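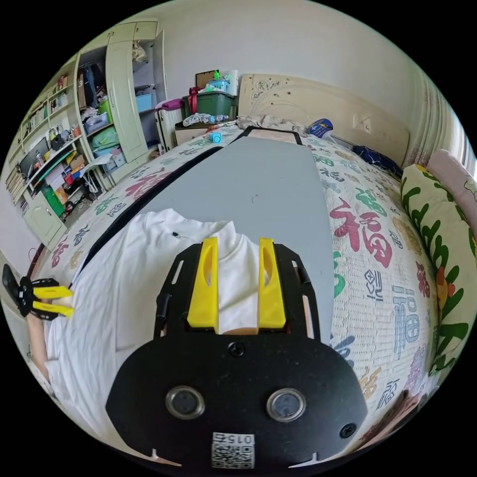 Figure 1. White cloth on a long gray board.

Household Textiles, Unit 4: Pressing and Folding Cotton
Instructor: Laiba Soomro

Read before the lab. Bring the Hastby booklet and one cotton item of your own, washed and fully dried.

Why cotton creases
Cotton fibers are mostly cellulose. The long chains are held side by side by weak hydrogen bonds. Water loosens these bonds, the chains shift, and new bonds form as the cloth dries. If the cloth dries bunched up, the creases stay. Pressing repeats the process on a flat surface – moisture first, then heat, then a short rest while the cloth cools.

Grain
Warp threads run parallel to the selvage, weft threads across it. Move the iron along the warp. Pushing on the bias stretches the cloth and a square piece will stop being square.

Moisture
Spray evenly, roll the cloth up and leave it for up to 60 minutes. Starch is optional in this unit. Cheetham covers it in chapter 3, and we return to it in Unit 6.

Folding
Fold selvage to selvage, then halve the length. Smooth each layer toward the open edges. Do not press the fold line on items that will be stored for months, as fibers weaken along a sharp crease.

Reading
Cheetham, pp. 43–61
Fedach, section on plain weaves

Paora McKinnon runs the second lab group. Worksheets go to whichever of us teaches your group.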